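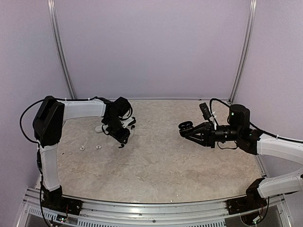
**Grunham Teleoperation Club**

1/ We're at 124 demos on the two-arm cell. I still don't buy "just show it what you want."

2/ Small white round pieces on the table, two arms driven by hand from the next desk. Fidel is good at it. I'm not, and my runs went into the same folder.

3/ So what's the policy learning? His grip or my dithering? Kavitha wants 2,000 demos before we judge. I'd toss 19 of mine first.

4/ Prelham's pitch says 6 demos are enough. Enough for what? Move one piece over by an inch and show me that.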